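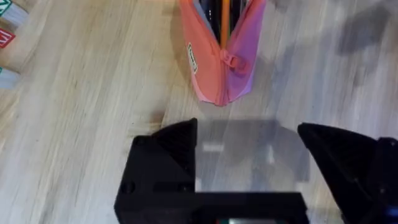

Do we need a written rule set for a small tabletop arm with a wrist camera? (pick and place, shared room)

Posted by stisness_bench
07/01/2025

Hi all. Small arm, two finger gripper, camera on the wrist. We use it for tabletop picking – school supplies, toy blocks, soft stuff mostly. Until last month it was just me and one other person and we both knew what not to do. Now 4 more people are getting keys to the room and my manager wants "the rules" on paper by the end of July.

What I have so far is half a page. Keep hands out while it's moving, know where the stop button is, don't leave it running and go to lunch. That's it.

Things I can't decide:

Does the small size get us out of anything? It's slow and weak compared to the big ones down the hall. People keep telling me it's "collaborative" so no paperwork.

Is there anything normal people do about the objects themselves? Ours are whatever was in the drawer. Pens, pencils, a pencil case with a zipper.

And should the rules for recording be in the same doc as the rules for safety or separate. We keep every run, we have 3,343 of them and I'd guess a good chunk are not labeled right.

Not looking for legal advice, just what other small groups do. Thanks in advance, sorry for the rambling, typing this between runs

Lorena Acuña
Accepted, 11 people found this helpful

Short version: yes write it down, keep it to two pages, and do the risk assessment first.

Small size doesn't get you out of it. "Collaborative" describes how the arm is used, the whole setup. Same arm with a pair of scissors in the fingers is a different setup. The standards people usually start from are ISO 10218 (parts 1 and 2) and ISO/TS 15066 for contact with people. Check which edition your safety office wants you on, the 10218 ones were revised not long ago. Your safety office may have copies, ask before you buy.

The assessment is a table. One row per hazard. What can happen, who, how bad, how likely, what you do about it, who checked. For a tabletop arm my rows would be:

Pinch between the fingers. Pinch between the wrist and the table. Wedge shaped fingers with a pointed tip get their own row, even at low speed a point near someones face is not the same as a flat pad. Something gets dropped or flicked. Cable snags. Someone restarts it while another person is reaching in. That last one is the one we nearly had at Clutow, so now only the person at the keyboard can say go, out loud, and the other person has to answer.

For the written rules we have:

Stop button tested at the start of every session, actual press, not looking at it.
Reduced speed for any new program or new object, first five runs.
Hands, hair, sleeves, lanyards out of reach of the arm before it's enabled.
Arm disabled before anybody resets the table. Disabled means disabled, paused doesn't count.
Nobody alone with it after hours.
Any contact with a person gets written up the same day, even if it didn't hurt.

Objects. Yes, keep a list. For each one: allowed or not, and which way round it may go. Pencils and pens are fine but I'd want a note on them. Standing upright with points up is a different thing from lying flat, and an open pencil case can tip and throw everything across the table. Zipper pulls are a snag point, and the arm will keep pulling unless you set a force limit. Set one. Glass and blades are on our no list.

Recording: separate doc. Safety rules get read by everybody incl. visitors, recording rules only by the people who run it. If you put them together nobody reads page 3.

Oh and put a date and a name at the bottom. Ours had neither for a year.

Comment from stisness_bench
This is great, thank you. Did you write the force limit into the rules or just set it in software?

Comment from Lorena Acuña
Both. Number in the doc, and the doc says who's allowed to change it. Two people here.

Shalini Srivastava
6 people found this helpful

Agree with Lorena on the safety side so just the recording part.

We had the same problem, lots of runs and labels all over the place. Did a check on 354 of ours at Mishra and the worst thing was start position. Half the operators began with the fingers open and clear of everything, the other half began wherever the arm happened to be. Impossible to compare afterwards. So:

Fixed start pose, fingers open, nothing held.
Table laid out from a printed sheet. If blocks or other stuff are out as distractors, write down which ones.
Wipe the lens, look at the live view before recording. Check for blur while moving – if the wood grain on the table smears, slow down or shorten the exposure.
Lights the same. A shadow falling across part of the table is ok if its there every time or if you log it, not ok if it's because somebody is leaning over.
Label the run right after it ends. Not at the end of the day!!
Failed runs are kept and marked failed. Don't delete.

Also faces and papers. A wrist camera swings and picks up more than you'd expect, badges, screens, whatever. Put up a sign and tell the people who share the room.

For the old runs I wouldn't fix all of them. Pull a sample, see how bad, then decide. We ended up tossing the label field and keeping the video.

kula_dan
0 people found this helpful

we just have a sticker on the door lol. never had a problem. the arm stops if you push it

Comment from Lorena Acuña
Some do, some don't, and it depends on the settings. Please test that with something other than your hand.

Comment from stisness_bench
Ours stops at the low setting, haven't tried it at full speed. Adding a row for it. Will post the two pages when my manager has signed them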